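Skotumix Household Textile Care Labels

README for release 2

Summary

Skotumix is a table of care instructions transcribed from the sewn-in labels of household textiles: bedding, towels, curtains, table linen and cushion covers. Each row holds one label. The table is meant for people who write laundry guides, build sorting tools or study how washing advice differs between makers. Clothing is not covered.

Contents

labels.csv: 1000 rows, one per label
symbols.csv: lookup table for the care symbols
fibres.csv: fibre names as printed, with a standard spelling
notes.txt: transcription queries and how each was settled

Main fields

label_id: unique, never reused between releases
item_type: one of 43 permitted values
wash_max_c: highest wash temperature in Celsius, blank if not stated
tumble: none, low, normal or blank
iron: none, low, medium, high or blank
fibre_text: composition as printed, including spelling mistakes
batch: Sorari or Rumudura
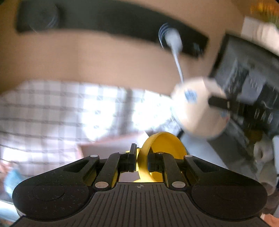
Why is wash_max_c blank on rows where the item is plainly cotton?
The field records only what the label states. Fibre content is never used to fill in a temperature, even where the usual advice is well known. Users who want an estimate should join on fibres.csv and keep the result in a separate column.

Collection

Labels were copied in two batches of 500. The Sorari batch is mostly bedding and towels. The Rumudura batch has more curtains and table linen, and a higher share of labels in two or more languages. Where a label carries several languages, the English text is used if there is one; otherwise the first language printed is kept and marked in the lang field.

Every label was typed twice and the two versions compared. Differences in punctuation were dropped. All other differences were settled against the label and entered in notes.txt.

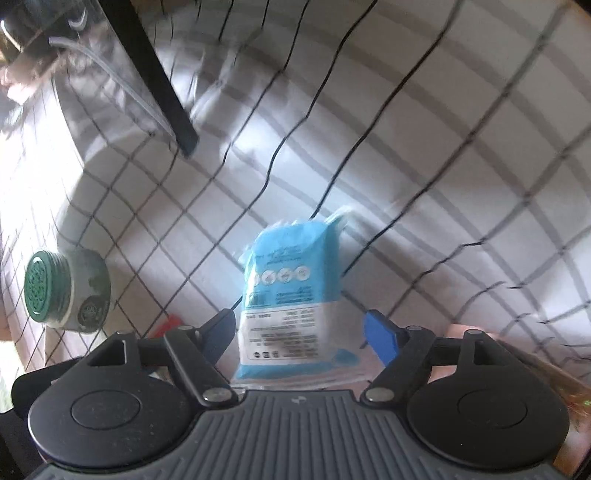 Faded labels are kept if the wash symbol can still be read. Single characters that could not be made out are entered as a question mark.

Known problems

Older labels use a bar under the wash tub in ways that do not match current practice. These rows have symbol_set = old.
"Do not wring" has no field of its own and is held in other_text.
The item types "throw" and "blanket" overlap.

Changes since release 1

Bouazza column names replaced with plain English ones. Trailing spaces removed from fibre_text. The dry_clean field now separates "not allowed" from "not stated".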